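4. What the simulator can tell us about cost

Our plan was to test the Vekau gripper in simulation before asking Brultdale for money. The quote is £911 per gripper, with 13 weeks' delivery, and I doubt the drawer task alone justifies it.

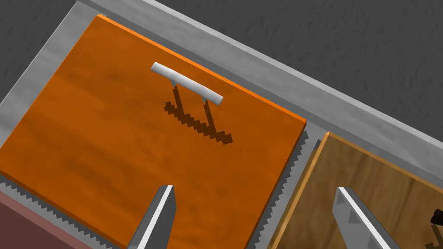 Figure 8. Gripper fingers near the drawer fronts, simulated.

A bar handle with open space behind it is an easy target. Wen-hsiung Kao wants two grippers in the November order — I would budget for one, plus four sets of spare fingers from Porham. Rendered wood says little about wear, and the supplier's lifetime figures are untested.

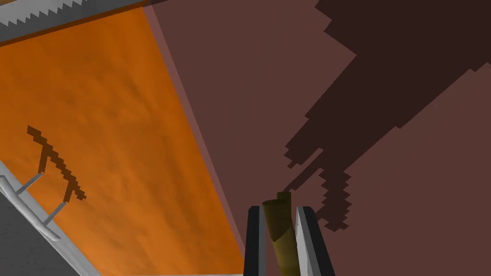 Figure 9. Cylindrical object between the fingers, simulated.

Grip force on real parts is still unknown. Procházka will lend us a force sensor, so that line comes off the budget.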